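Teaching a two-armed robot to drop a bottle in a bin

Posted by Shiela Soriano, August 11, 2026
Filed under: Numcombe workshop, two-arm build

Part one covered the torso and the arm mounts. By now both arms should move from the controller without faults, and the head camera should be bolted down. If the head still wobbles, fix that first. Everything below depends on the camera staying where it was when you calibrated it.

What you need

Your robot, powered and homed
A small open bin and a few bags to line it
Empty plastic drink bottles, caps on
Reflective tape
A laptop running Zosura, or whatever you use to record and replay arm positions

Step 1. Mark the floor

Park the base where you want it to work and lock the wheels. Set the bin down where the right arm can get over the rim with the elbow still bent. A straight arm has nothing left to give if the bin is a little off.

Put an L of tape on the floor to mark the spot. On carpet, press the tape down hard with the back of a spoon or it will lift at the ends within a day. I used masking tape in January and was replacing it every session.

Step 2. Line the bin

Fold the bag well over the rim and push the middle down to the bottom. A bag that stands up in the opening will catch the fingers on the way out. Ours dragged the bin off its mark twice before I started checking.

Step 3. Set the grip

Close the right gripper on an empty bottle by hand control, slowly, and stop when the bottle no longer turns if you twist it. Save that value. On our controller it came out at 315. Yours will differ, so don't copy the number.

Grip below the shoulders of the bottle. Thin plastic buckles if you squeeze much past the first contact, and a buckled bottle can stick to the rubber pads when the fingers open. Use empties only until the drop is reliable. We learned this next to an extension cord.

Step 4. Tie back the cables

The wrist cable needs enough slack for a full turn of the wrist and a full bend of the elbow. Leave a loop and clip it on the side of the forearm facing away from the work. Then run the arm through its whole range at low speed and watch the loop the entire time. The first cable we fitted was too short and pulled out of its connector at the top of the lift.

Step 5. Record the move

Save these positions in order:

Ready: arm folded, gripper open
Pick: fingers on either side of the bottle
Lift: straight up, clear of any furniture
Over bin: bottle upright, just above the rim
Release: same position, fingers open
Back off: up first, then out
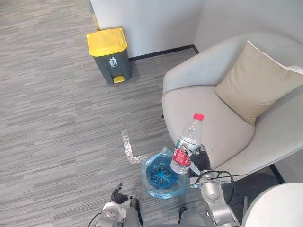 Keep "over bin" and "release" as separate positions even though the arm doesn't move between them. Put a pause of 3 seconds in the middle. The arm sways a little when it stops, and the pause lets it settle before the fingers open.

Give the left arm a parking position of its own as well. Yap, our motion script, treats an arm with no saved position as free to move, and I would like to keep the paint on ours.

Step 6. Run it

Start at the lowest speed with one hand on the stop button. Do 24 runs before you change anything, and write down where each miss lands. If they all fall on the same side, move the saved position. If they scatter, check the grip and the head mount again.

When the misses are gone, raise the speed one notch and repeat the set. I leave ours at the second notch - the move takes longer, but the bottle doesn't swing.

The Ernilau wrist brackets I used are listed in part one, with the screw lengths. Part three will cover picking the bottle up from a chair seat, where the cushion gives under the fingers and the pick height has to be set again.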